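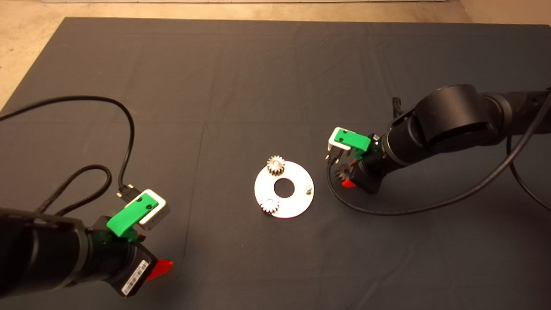 Drallska Jump Ring Mandrel Set, Stepped, with Winding Handle

Product code: 459

If you have ever wound jump rings round a knitting needle, a biro refill or whatever else was in the kitchen drawer, you will know how well it works right up to the moment you need a second batch to match the first. We did it that way for years (Wiebke Wegener, who looks after our tools, still has a much-chewed pencil she won't be parted from), and it was a real pleasure to move over to a proper set of mandrels with the sizes stamped on the end.

The Drallska set gives you a range of polished steel rods that fit into one comfortable wooden handle. Slip the end of your wire into the little slot, hold it there with your thumb and turn the handle slowly, keeping each coil snug against the one before. Soft wires such as copper, fine silver and brass wind beautifully straight off the reel. Sterling can be a bit springier, so do anneal it first, and expect your finished rings to come up a touch larger than the rod.
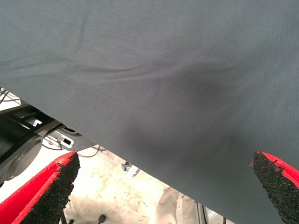

Once you have a nice even coil, slide it off and cut it with a piercing saw. Side cutters are quicker, of course, but they leave one pinched end on every ring and you will spend the evening filing them all flat! A fine blade and a dab of beeswax give you two clean faces that meet properly, and that makes all the difference if you are going to solder. For chainmaille, where the joins stay open to view, we would say a saw is a must.

A small word on care. The rods are tool steel and will rust if they are left in a damp shed, so give them a wipe with an oily rag and pop them back in their roll when you have finished.
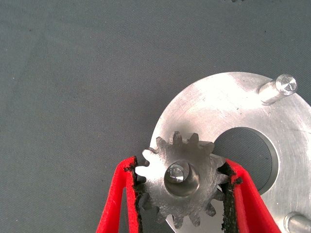 In the pack: stepped rods, winding handle, canvas roll and a printed size chart
Coils up to 40 turns at a time, depending on wire thickness
Wire not included

Goes well with:
Prellevia copper practice wire, code 954
Jusgate saw blades, fine, code 2343
Carrasco bench peg with clamp

"I make a lot of byzantine chain and used to throw away a handful of rings from every batch. The handle is lovely to hold, though I did have to sand the slot on the smallest rod before my thin wire would sit in it." Lucía Carretero

Not sure which size you need for your pattern? Drop us a line with the wire thickness and the inside measurement of the ring, and Wiebke will gladly work it out for you. She is usually at her desk until four in the afternoon.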